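About Garkine

We write software for robot arms. Planning, perception, and the tooling that sits around both. No hardware of our own, never has been. You bring the arms, we make them do the job.

Started by Hülya Işık and Định Kiều, who met working on a warehouse picking project that had a very good robot and very bad software. Every new item meant a week of somebody editing config files by hand. They left, rented 2 rooms over a print shop, and wrote the first version of what is now Fenetti. Hülya did the planner. Định did everything else, including the invoices.

We're nine people now. Same building, bigger floor.

What we make

Fenetti is the motion planner. Two-arm planning from day one, not bolted on later. Takes joint limits, a model of the work area and a goal, gives back a path for both arms that keeps them out of each other's way. Replans when the goal moves. Default planning budget is 300 milliseconds, you can change it, most customers dont.

Bilgin is perception. Finds objects, guesses at grasp points, hands them to the planner with a confidence score attached. Low score means it asks for another look before it moves. Thin things and shiny things are still the hard part. Scissors especially. Open loops, odd center of mass, and half the time the handle is the only part worth holding.

Dokmont is the tooling. Logging, replay, test runs, a viewer that works in a browser. Customers come for the planner and end up living in Dokmont. Every run gets saved with joint states, camera streams and planner decisions on one timeline, so when something goes wrong at 4 pm you can scrub back and see what the software thought it was looking at.

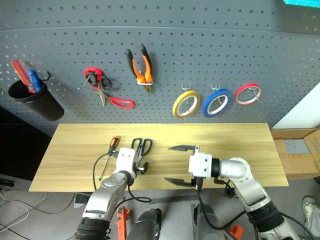
Two-arm tool bench: left gripper at the black-handled scissors, right gripper open.

How we work

Small releases, often. Every change to the planner goes through the regression set before it ships, 658 recorded tasks at the moment. A lot of those came from customer bug reports. You send us a failure, we turn it into a test, it stays in the set for good.

We test on real arms as well as in simulation. Sim is great for catching collisions and useless for cables. Anyone who has watched a planner produce a beautiful path and then snag its own wiring will know what we mean. Cable-aware planning went into Fenetti in February and is on by default.

Support is done by the people who wrote the code. No ticket maze. If you have a planner question there's a fair chance Hülya answers it, and she will ask for your log file first so please attach it.

Who uses it

Mostly small assembly shops, a few university labs, two packaging lines. Teams that already own arms and are tired of writing glue code. If you're still choosing hardware we're happy to talk but we dont resell and we don't take a cut from anyone.

Working here

We hire slowly. Right now looking for one perception engineer (C++ and Python, calibration experiance a big plus) and someone to take over the Dokmont viewer. Office based, bench time every week whatever your role. Send a short note and something you've built. Cover letters optional.

Get in touch

Use the contact form or ask for a demo. Demos are live, on our bench or on yours over a video call. Bring an awkward object.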